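Unit 4 – Containers, Lids and Two-Level Baskets
Household Storage, evening section, room 1426
Session date: 10th April

Bring this handout back next time. The exercise at the end is picked up at the start of Unit 5, and the reading is in the course packet under the heading "Shelves Inside Shelves."

## Where we left off

Unit 3 dealt with fixed storage: cabinets, drawers and pantry shelves. The main point was that a fixed shelf sets its own height and you work around it. Unit 4 moves to storage you can pick up and carry. Most homes have some of it already – wire baskets, bins, trays, crates – and most of it gets used at half its capacity.

Fitriani Pillai asked in January whether a basket counts as storage or as a way of moving things. For this course it counts as both, and you should decide which job comes first before you load one. A basket that mostly stays put can be packed tightly. A basket that gets carried to the table and back needs some slack at the top and its weight low down.

## Terms

**Floor panel.** The flat piece at the bottom of a wire basket. Without one, small items tip or catch between the rods.

**Insert shelf.** A board set inside the basket above the floor panel. It makes a second level.

**Clearance.** The height between one level and whatever sits above it. Measure it from the surface, and leave out the rods.

**Footprint.** The area an item covers when it stands the way you plan to store it. A food container has a different footprint on its side than on its base.

**Mate.** The lid that belongs to a given container. Used as a verb as well: to mate a lid is to match it and press it on.

## The working surface

Set the basket down on a flat table before you start. Clear more room than you think you need. You want the basket toward the back and open space in front of it, where the lids can be laid out and checked. A plain, light-colored top helps, as lids are easy to spot on it. Avoid a patterned cloth when you are sorting clear or pale plastic.

Sit down for this if you can. People who stand tend to reach over the basket and drop things in from above, and they lose track of what is on the lower level. 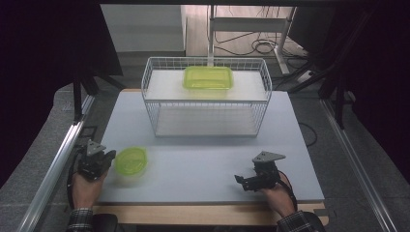

Decide on the direction of the long side first. In a rectangular basket, containers normally go with their long side running the same way as the basket's. Turn one crosswise only when the leftover strip is wide enough to hold something useful. A strip that holds nothing is wasted on every level it runs through, and turning the container back usually fixes it.

Put the container on the insert shelf near the center to begin with. You can push it to one end later. Starting in the middle shows you how much space is left on each side, and you can judge whether a second container of the same size will fit beside it. If it won't, slide the first one over and give the remaining space to lids.

## Lids: on or off?

This is the question that took up most of the discussion last term, and there are two workable answers.

*Lids on.* Each container is stored closed with its own lid. Matching is never a problem. The cost is space, as closed containers can't be nested. Choose this if you own few containers or use the same ones every day.

*Lids off.* Containers are nested and lids are filed separately, on edge or in a flat pile. You save a good deal of room. The cost is the search for the right lid, which gets worse as the collection grows.

Sota Hayashi kept a log at home for the course project and moved from lids off to lids on halfway through. His notes are filed as item 2186 in the course packet. He found that the space he saved by nesting was taken up again by lids that fit nothing. Read his two pages before Unit 5 and note where your own kitchen differs.

Color is a help when container and lid match, as with a yellow-green box and a yellow-green lid, but it is only the first check. The second check is shape. A round lid will not close a rectangular container, whatever its color, and sets bought together often come in several shapes. Check color, then shape, then size, in that order, and stop as soon as one fails.

## Procedure: loading a two-level basket

Work through the steps once without hurrying. The whole practice block is 80 minutes and loading takes up only part of it.

1. Take everything out of the basket, including the insert shelf if it lifts out.
2. Wipe the floor panel and the shelf. Let both dry.
3. Lay all lids flat on the table with the rim side up. A raised rim is easier to compare when it faces you.
4. Line up the containers behind the lids and mate each one. Anything without a partner goes to the side.
5. Load the lower level. Heavy or tall items go here, tested for clearance against the shelf.
6. Put the insert shelf back and press on each corner. It should not rock.
7. Load the upper level with what you use most often.
8. Return to the table and look over the surface you were working on. Small lids and seals tend to stay behind after the basket has been filled.
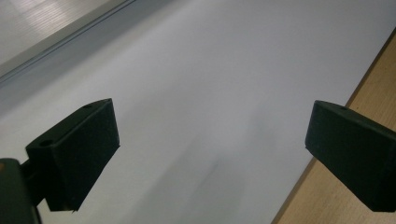 9. Lift the basket an inch or so and set it down again. If something slides, repack that level.
10. Write down what went on each level. Use the sheet on the last page of the packet.

## Common faults

**The upper shelf is overloaded.** The basket feels steady on the table and tips when carried. Move weight down.

**The lower level becomes dead storage.** Items there are visible through the wire but a nuisance to get at, so they stay put for months. Give the lower level things you use weekly, such as a spare container for leftovers, and check it when you wipe the shelf.

**Soft items next to wire.** Cloths and bags catch on the rods. Put them inside a container first.

**The orphan pile.** Lids and containers with no mate should be kept for nearly a month and then dealt with. Darmawan Hidayat suggested a dated envelope for loose lids, and several people in the section have taken this up. It works as long as the envelope is kept in the same room.

## Surface check
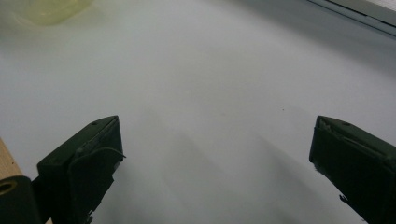

Baskets and containers get most of the attention in this unit, but the table needs a check of its own at the end. Crouch or bend so that your eyes are near the level of the top and look along it toward the far side. From a low angle, a broad pale gray top like this one reads as a single plain sheet, and crumbs or a thin clear seal will stand out against it better than they do from above. Do the same at the edges, especially where the top meets wood. Wipe toward yourself and finish along the near edge.

Zulkifli Pelupessy's version of this check uses a flashlight laid on its side. Try it at home in the evening with the ceiling light off.

## Exercise for Unit 5

Choose one basket, bin or crate in your kitchen. It does not need two levels, though that is preferred.

- Measure the inside length, width and height, and the clearance of each level.
- Pick one container with its lid and draw it in place, from above and from the side.
- Draw the same container stored with its lid off. Show where the lid goes.
- State which arrangement you would keep and give your grounds in no more than 12 lines.

Pencil is fine. Hand the drawings to Rizal Pangaribuan at the start of the session. If you miss Unit 5, leave them in the tray outside room 1426 with your name on the back.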